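Lultel Fabrics - Frequently Asked Questions

Do you sell by the half yard?
Yes. Minimum is one yard, halves after that. No quarters, sorry.

How do I get swatches?
Email us the color names. Up to 4 free, more than that we charge postage. We can't match to a photo of your couch.

Will the color look like it does on my screen?
Close. Dark greens are the worst, they read black on a lot of phones. Order a swatch first.

Should I prewash?
Cottons and linens yes, cold, same way you'll wash the finished thing. Wool no. Neltance lining no.

Do the dark shades bleed?
Some, first wash or two. Wash them alone. Dont leave them in a wet heap.

Can I return cut yardage?
Only if its flawed or we sent the wrong one. Tell us before you cut into it. Zippers and thread can come back unopened.

How much is shipping?
Free over $80. Under that it's by weight, shown at checkout. Full bolts go by freight, ask for a quote.

Is the Gape line coming back?
No. Mill stopped in August. About 400 yards left, mostly navy and rust.

Who do I ask about wholesale?
Edit Kelemen, use the contact form and put "trade" in the subject. Have your resale number ready.

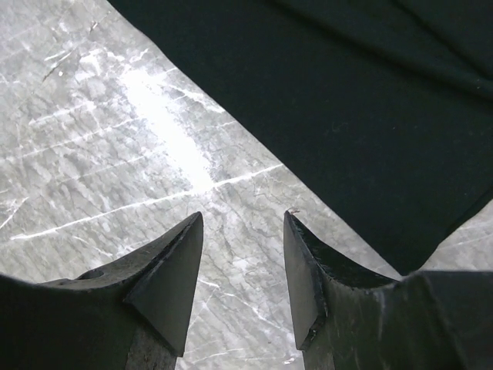

TORURA, October 2023
Answers updated for fall. Dark greens are back in the shop, swatches going out now, allow a few extra days.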